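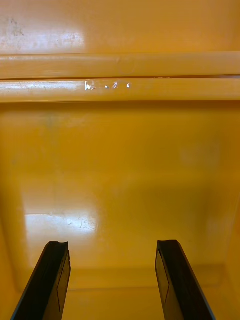
# Keeping Leftovers Out of the Trash: What Our Dorm Kitchen Taught Me

1 February 2021

When I signed up for the household studies project I had a grand plan to write about food waste in the whole city, and my advisor (very kindly) suggested I start with the kitchen on my own floor. So this report is about one shared kitchen, the people who cook in it, and what happens to the food they don't finish. I'm glad I listened, as even one kitchen gave me more than I could fit in here!

## How I did it

I asked everyone on the floor to keep a food diary for 2 weeks. The rules were simple: write down what you threw out, why, and what it weighed on the kitchen scale. I also held long, rambling conversations over tea, which were my favorite part of the whole project, and which explain why some of my notes have soup on them.

I left out peels, bones, and coffee grounds. That was a hard choice to make - one neighbor argued for a good half hour that potato peels are food - but I wanted to look at things people had meant to eat.

## What people threw away

Bread was the big one, followed by cooked rice and bagged salad. A typical diary showed 400 grams a week, and the highest single week was 700 grams, most of it a pot of lentil stew that had been pushed to the back of the fridge behind somebody's juice.

The reasons were more interesting to me than the weights. Very few people wrote that they disliked the food. They wrote that they forgot it, or that they weren't sure whose it was, or that they had cooked for four and then eaten alone. Several people shop hungry after a late lab, and I will admit that I am one of them.

Two of my neighbors talked to me about Ramadan, which last year began in April and ran well into May. They said the evening meal was planned with much more care than their usual dinners, and that extra portions were given to friends down the hall the same night. One of them told me she missed that habit the rest of the year, and I have thought about it often while writing this.

## Trying a shared shelf

For the second week we cleared the middle shelf of the fridge and agreed that anything on it was free to take. We used masking tape for dates. By the end of the week the floor's total was down by 40 percent, though I have to be careful with that number, as a few people were away and the diaries got shorter as everyone grew tired of writing them.

If I did it again, I would run the diary for a full month before changing anything. I would also buy better tape, because the cheap kind curls up in the cold and drops off into the vegetable drawer.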